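Listara Tidy List
Message 3762
Date: June 6, 2018
Subject: Re: [tidy] fuzzy straps, is there any hope

> I have a drawer of hook-and-loop straps, the gray-black kind, that I
> bought when I decided to become a person whose cords are under control.
> They have stopped gripping. They look like something that lives under a
> couch. I have picked at them with a pin and mostly got the pin dirty.
>
> Do I throw them out and start over, or is there a trick? Also, is it
> just me or do the cheap ones die faster? I had Botitz ones before and
> I can't remember if they were any better or if I was just younger.
>
> Also also, my other half says zip ties. I would like ammunition.

Taking these in the wrong order, which is how I do most things.

Zip ties are fine for anything you will never touch again. I own a bag of them. I used them on the desk in the spare room, very neatly, all the tails trimmed flush, and then I bought a new monitor. Getting the old cord out took a pair of side cutters and a flashlight in my teeth, and I nicked the lamp cord, which I then had to replace, which was held down with zip ties. You can have that one for your ammunition. In fairness to your other half, a zip tie has never picked up a sock.

On the lint. The loop side (the soft side) can look terrible and still work. Everybody panics over the soft side. It's the hook side that matters, and the trouble there is that hair and thread get wound in at the base of the hooks where a pin can't do much except push it around. What works for me:

Lay the strap hook side up on something with an edge and hold one end down hard. A cutting board will do, a book you don't love will do.

Take a stiff dry toothbrush and go across the strap, in short strokes. Along the strap feels more natural and gets you nowhere.

For the stuff that stays put, fine tweezers. Work from the end and pull up, not sideways. You will get long gray worms of it and it's horribly satisfying.

If you have a second strap that's already past saving, press its hooks into the lint on the first one and peel it away. Do this several times. I learned it by accident when two of mine got stuck together in the box.

Do not use the dog brush. The dog's hair is in the dog brush. I don't want to talk about it.

Now the soft side. It goes fuzzy when the little loops break, and they break a few at a time whenever you rip the strap open, so a strap you open daily goes bald in one spot and stays like new everywhere else. If you have any length to spare, wrap it a bit tighter or looser so the hooks land on fresh loops. That has kept a couple of mine going well past the point of decency. Once the whole face is matted down there's no bringing it back. I tried a steam iron from a polite distance last August, on the theory that it works on carpet. It made the strap warm.

On cheap versus expensive: I've had both and I think it's mostly what you do to them. My Clident ones came in a pack that cost more than the extension cord they were going on, and the one on the vacuum was ruined as fast as anything else would be, seeing that it spends its life on a vacuum. The Botitz ones I found fine too. I suspect you were younger. The one real difference I've noticed is width. The skinny ones have so little hook on them that a bit of fluff puts them out of business. For anything heavier than a phone charger I'd go wide.

Length is the other thing. I bought the 10 inch ones for everything because it seemed like the generous choice, and on a thin cord that means going around and around until you have a sort of bandaged thumb. The short ones are better for chargers. The long ones I cut down with ordinary scissors, and the cut end hasn't frayed enough to bother me. Cut them square. I cut some at an angle because it looked smart, and the point curls up and collects lint ahead of the rest.

Storage, and this is where I expect your drawer comes in. A loose strap in a drawer has its hooks out and is eating everything in there. Roll each one up so it closes on itself, hooks covered, before it goes in. I have four jam jars of them on the shelf over the workbench, which I was proud of until somebody in this house needed the jars for jam. They are currently in a shoebox marked Onyeka, which was the brand of the shoes. Three of us have now opened it looking for shoes.

So, no, don't start over yet. Sort the drawer into the ones that hold a rolled extension cord when you shake it, and the ones that don't. Clean the ones that don't and shake again. Whatever fails the second time can go tie up tomatoes, where the standards are lower, or in the trash.

Still hunting for something that gets the bits out of carpet once you've brushed them all over the carpet. If anyone has views, the thread is open. Please trim your quotes.

--
Tidy List, hosted by Listara
To leave the list, reply with "unsubscribe" in the subject line. Replying with it in the body only tells the rest of us how you feel.
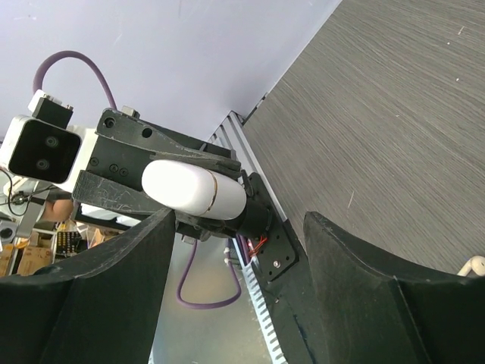 Can hook-and-loop straps go in the washing machine?

They can if you close each one on itself first, so the hooks are covered, and put them in a mesh bag on a cool, gentle cycle. Let them air dry and keep them out of the dryer, where heat can warp the hooks. Brush the lint out beforehand, as washing alone won't remove hair wound around the base of the hooks.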